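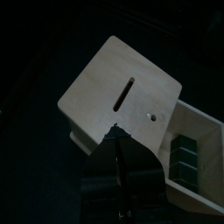

## 4. Conventions for Recording Contact Tasks

The rules in this section were drawn up for the tabletop station described in Section 3 and revised in May, after the first 300 episodes had been reviewed. They cover object placement, the definition of an episode, operator conduct, and the conditions under which a recording is rejected. The full checklist is reproduced in Appendix B.

### 4.1 Placement and reset

Before each episode the operator restores the workspace to a start layout drawn from a fixed list. Layouts are generated offline by Steno, our scheduling script, and shown to the operator as a top-down diagram. Tolerances are given per object class. Containers, trays and boxes with openings must sit within 10 mm of the drawn position, while their rotation is left free unless the diagram shows an arrow. Small graspable objects may be placed anywhere inside the shaded region.

The decision to leave rotation free was debated. Fixed rotation shortens the reset and makes episodes easier to compare. It also produces policies that approach a slot or hole from a single direction, an effect we observed in pilot data and which Ruotsalainen, our earlier single-arm station, never corrected for. We therefore accept the longer reset.

Objects not needed for the task remain on the table if the layout lists them. An operator may not remove a distractor to make a motion easier. If a distractor blocks the only feasible approach, the layout is flagged and returned to Steno, and no episode is recorded.

### 4.2 Episode boundaries

An episode begins when the arms leave the rest pose and ends when they return to it or when the operator presses the stop pedal. Each episode has one task instruction, fixed before recording starts. Instructions are written in the imperative, name the object and the target, and do not name the arm to be used. The choice of arm is recorded separately.

Episodes longer than 163 seconds are closed automatically. The limit was set from the slowest completed episode in the pilot set.

### 4.3 Two-arm operation

Most violations found during review involved both arms working over a shared area. The controller, Storker, enforces a minimum distance between the links, but it has no model of objects held in the fingers, and the distance check does not extend to cables. Three rules apply in addition to the software limits:

1. Only one arm may be in contact with a given object at any time, except during a declared handover.
2. The arm that is not performing the current step is held still or withdrawn. It may remain over the table.
3. A grasped object is not carried over the opposite arm.
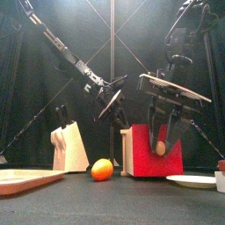 **Figure 4.** Two-arm episode on the kitchen layout. The right gripper holds a small round object in front of the red cabinet; the left gripper is above the table.

Rule 2 originally required the idle arm to return to rest. This was dropped because the additional travel lengthened episodes and introduced motion unrelated to the instruction. Reviewers now check only that the idle arm does not move objects or hide the grasp from the fixed camera for more than two consecutive seconds.

Handovers are declared by a pedal press before the second gripper closes. An undeclared handover is kept in the archive but excluded from the training split.

### 4.4 Rejection and labeling

Every episode is reviewed by a person other than its operator. The reviewer assigns one of three labels: *complete*, *incomplete*, or *invalid*. An incomplete episode is a correctly conducted attempt in which the stated goal was not reached. Such episodes are retained. An invalid episode breaks a rule in Sections 4.1 to 4.3, or has missing frames from either the wrist or the fixed camera.

Reviewers judge the outcome from the fixed view first and consult the wrist view only when the contact point is hidden. Using the wrist view first gave poor agreement in early sessions, as the closed fingers often cover the lower part of the target. When the two views support different labels, the episode goes to a second reviewer, whose decision is final.

Operators are paid by the hour and not by the episode. We consider this part of the protocol. In a preliminary round with an episode quota of 200 per week, resets became less careful toward the end of the week, and several layouts were reused without being marked.

### 4.5 Versioning

The rules are versioned together with the data. Each release of the Castent collection carries the checklist under which it was recorded, and episodes recorded under different checklists are not merged without a note in the manifest. The current release contains roughly 1,000 episodes, all under version 3. Changes to tolerances increase the minor version number. Changes to episode boundaries or labels increase the major version number and require the earlier episodes to be reviewed again.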